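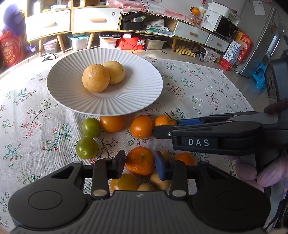 I put off writing about Hetolon for a while, mainly to finish it first. I finished it last night, all 72 levels, and I have opinions on most of them.

Hetolon is a sliding puzzle game for phones. You get a board of stone tiles with bits of canal carved into them, and you slide rows and columns until water can run from the spring on one side to the mill on the other. When the last piece goes in, the water runs and the mill turns. That's the whole game. There is a story of sorts, told in short letters between chapters, and I'll get to that.

I found it through a friend, Vibeke Thoroddsen, who used to send me word games and gave up when I never sent anything back. She said it was slow and I would like it. She was right on both counts.

The first chapter is called Fukdale. It has 12 levels and teaches you the basics without any text boxes, which I appreciated. The first board is three by three and you can solve it by accident. By the fifth you have tiles that won't move, marked with an iron pin in each corner. By the tenth you have two springs and one mill, and both springs need to reach it. I got through Fukdale in one evening and thought the game might be too easy for me.

The second chapter fixed that. This is where the locks come in. A lock is a tile that only lets water through in one direction, and it keeps that direction when you slide it. You can't rotate anything in Hetolon. I kept wanting to. For the first few lock levels I would tap and tap on a tile expecting it to turn, and all that happened was the little wooden knock sound the game makes when you try something it doesn't allow. I heard that sound a lot.

Level 30 is the one I want to talk about. If you look for help with this game you will find people asking about level 30. It's a six by six board with four locks, two pinned tiles, and a bridge, and the bridge has not been explained yet. The bridge lets one channel pass over another. On level 30 you have to use it to cross your own path, and I didn't understand that was possible. I thought the bridge was decoration. I spent four days on that board, a bit in the morning and a bit before bed, and I came close to deleting the game.

What got me through was working backward from the mill. There is only one tile on the board that can sit next to the mill, and only two that can sit next to that one, so you can build the end of the route before you worry about the beginning. Once the last five tiles are in a line you can see that the bridge has to be in the third row. I won't give the rest away. My solution took 65 moves and the game awards the silver leaf for anything under 50, so I did not get the silver leaf.

About those leaves. Every level has a bronze, silver and gold leaf depending on how many moves you use. They don't unlock anything. You can finish the entire game on bronze, and I mostly did. I have a total move count of 272 for the last five boards put together, and I'd guess a good player could cut that in half. There is a page in the menu that keeps track of all this. I looked at it once and decided not to look again until I was done.

The third chapter is Prirkimstead and it's the best part of the game. The boards are not square anymore. Some are long strips and some have holes in the middle, so a row will only slide as far as the hole and stop. That sounds like a restriction but it makes things easier to think about, as there are fewer moves you can make at any one time. The artwork is better here too. The stone gets darker and has moss on it, and the water has a slightly different color in each section. I played most of Prirkimstead twice.

The fourth chapter adds frost. Some tiles freeze after a set number of moves and can't be slid after that. I don't like move limits in puzzle games, and this is a move limit wearing a hat. You can undo as far back as you want, so it never costs you real progress, but I found myself making ten moves, watching a tile freeze, undoing ten moves, and trying again with one small change. A few of the frost boards are good. Level 58 is good. The rest felt like work to me, and I know from the comments on my last post that some of you like this kind of thing, so take that for what it is.

The fifth and last chapter drops frost almost entirely, which makes me think the developers had their own doubts. It goes back to locks and bridges on big boards. The final level uses every kind of tile in the game and took me most of a Sunday. I was pleased when it was over.

Now the story. Between chapters you read letters from a surveyor named Ásgeirsdóttir, who has been sent up the valley to find out why the mills stopped. She writes to her office and her office doesn't write back. The letters are short, a few lines each, and well written. She complains about her boots and the food. There's a long-running thing about a missing measuring chain that I thought would pay off at the end, and it sort of does. I don't play puzzle games for the story and I would not tell anyone to play this one for it, but I read every letter, and I usually skip.

Sound and music. There are three pieces of music and they are all quiet. One is piano, one is some kind of plucked instrument, and one is mostly wind with a few notes in it. I turned the music off around the second chapter and left the effects on. The water sound when you solve a board is very good. I play with headphones at lunch and it's a nice thing to hear in the middle of the day.

The controls are fine on a tablet and a little cramped on my phone. On the bigger boards I would often grab the wrong row. You can zoom in with two fingers, but then you can't see both the spring and the mill at the same time, which defeats the purpose. An option for a larger board with thinner borders would help. I played the last chapter on the tablet for this reason. Progress moves between the two devices if you sign in, and I had no trouble with it except once in March, when the tablet had an older save and asked me which one I wanted to keep. It showed the dates of both, so it was easy to pick the right one.

Battery use is low. It didn't make my phone warm. It works with no connection, including the hints.

The hints deserve a mention. You get them for free, as many as you want, and they come in two steps. The first step lights up one tile that is already where it should be. The second shows you where one more tile goes. After that it won't tell you anything more until you place that tile yourself. I used the first step a lot and the second step five or six times. On level 30 the first hint lights up a pinned tile, which can't move anyway, so that was no use to me at all.

There are no ads. You pay once and you have the game. There was a pop-up after the second chapter asking me to rate it, and when I closed it, it stayed closed.

I looked up who made it. The credits are one screen long and the level design is by one person, Ketill Steinarsdóttir, who also wrote the letters. According to the notes in the last update there is a sixth chapter planned, with boards you can play in any order, and a level editor after that. No date for either. I would rather have the editor first. I already have a board in mind, five by seven with the mill in the center, and I've been drawing it on the back of an envelope. I don't know if it can be solved yet.

A few small complaints I couldn't fit anywhere else:

The undo button is right next to the restart button, and restart doesn't ask if you're sure. I lost a long attempt on level 44 that way.

The level select map scrolls sideways and always opens at the beginning. If you are on level 70 that's a lot of scrolling.

The bronze and gold leaves look nearly the same in the dark theme.

The lock arrows are small. I had to hold the phone close to my face on some of the Prirkimstead boards, and I have normal eyesight with my glasses on.

If you've played other sliding games and got tired of them, I think this one is different enough to try. The early boards go by quickly, so give it until the locks show up before you decide. If you get stuck on 30, start from the mill and leave the spring alone until the end. And if anyone has the gold leaf on that level, please tell me how many moves it took you - I've tried it again twice since finishing and my best is still 58.

Next up is a card game Vibeke has been playing, once I work out how the scoring goes. She has explained it to me over the phone and I followed it as far as the second round.

Filed under: Mobile Games, Puzzle, Finished It

Contact | © 2026 All posts and opinions are my own | Back to top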